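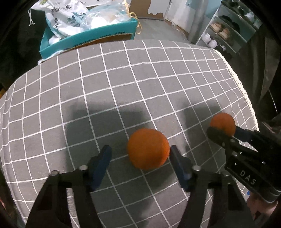
Clemell Handheld is a two-gripper kit for recording manipulation demonstrations without a robot present. The operator holds one gripper in each hand and performs the task directly; each gripper carries its own camera, pointed forward over the fingers. The finger pads are dark blue and are a wear part (see Consumables). In the ball tasks the target is a fuzzy orange ball that sits between the open pads just before closing, and the second gripper usually works a second ball on the same cloth, so it shows up on the right side of the left-hand view. Configurations that mask the right third of the image will lose it.

This README covers the evaluation kit and the sample recordings shipped with it. It does not cover the Narkulier arm adapter, which has its own repository and release cycle.

Status

Evaluation release, April 2024. File layout is frozen. Field names under /meta may still change before the general release.

Kit contents

2 handheld grippers, left and right
2 USB-C cables, locking
1 sync box with power supply
1 set of spare finger pads
1 calibration board, folded
Carry case

The host computer is not included. Recording has been checked on Ubuntu 22.04 only. The viewer also runs on macOS.

Sample recordings

The sample set holds 821 episodes. All of them were recorded at the Iltville site in furnished rooms, on ordinary household surfaces. Nothing was cleared out of the background before recording. Expect shelves, shoes, packaging and patterned fabric in view.

Tasks in the set:

ball_pick: grasp a ball from a cloth-covered surface and lift
ball_pair: one ball per gripper, grasp order free
ball_to_bin: grasp, transfer, release
handover: left to right, or right to left

Each episode is one directory:

left.mp4
right.mp4
pose_left.csv
pose_right.csv
width.csv
meta.json

Poses are given in the session frame, meters and quaternions (x, y, z, w). The session frame is set at the first valid tracking sample and does not carry over between sessions. width.csv holds pad-to-pad opening in millimeters, one column per gripper. Timestamps in all files come from the sync box and can be compared directly.

meta.json holds the task name, operator code, kit serial, calibration ID and a result flag. The flag is set by the operator at the end of the take. It was reviewed afterward for ball_pick and ball_pair. For the other two tasks it is as entered.

Recording

Start the sync box first, then connect the grippers. Run

clemell check

and wait for both sides to report ready. Then

clemell record --task ball_pair --out ./session

Squeeze both triggers fully to start a take, and again to end it. Takes shorter than two seconds are discarded.

Close and open each gripper once at the start of every session. The width zero is taken from that motion. If it is skipped, width.csv is written with raw encoder counts and the header says so.

Consumables

Finger pads are rated for 3,000 closures. The sync box keeps a counter per side, shown by clemell status. In the Iltville sessions, pads used on felt-type balls picked up lint well before that limit and were wiped between sessions. Use a damp cloth. Alcohol hardens the pad surface.

Pads are held by adhesive and should be left for an hour after replacement. Rerun the width zero afterward.

Known issues

Tracking drops on repetitive grid patterns when the gripper is held close and level. Tilting the gripper so that more of the room is in view clears it in most cases. Affected spans are marked valid=0 in the pose files and are not interpolated.

Motion blur on objects between the pads during fast approaches. Exposure can be capped with --max-exposure, at the cost of noise in dim rooms.

The right-hand gripper casts a shadow across the work area under a single overhead light. Width and pose are unaffected. Segmentation of dark objects may be.

Firmware older than the shipped version swaps the left and right counters in clemell status. Recordings are correct.

Not included

No force or tactile data. No audio. No joint-space trajectories; conversion to a specific arm is left to the user or to the Narkulier adapter.

License and access

Sample recordings are licensed for evaluation and internal research. Redistribution needs written permission. The kit is loaned under the Mirzaei evaluation agreement and is returned at the end of the term, case and cables included.

Faults and questions about the file format go to Kerstin Nygård through the issue tracker. Attach meta.json and the output of clemell check.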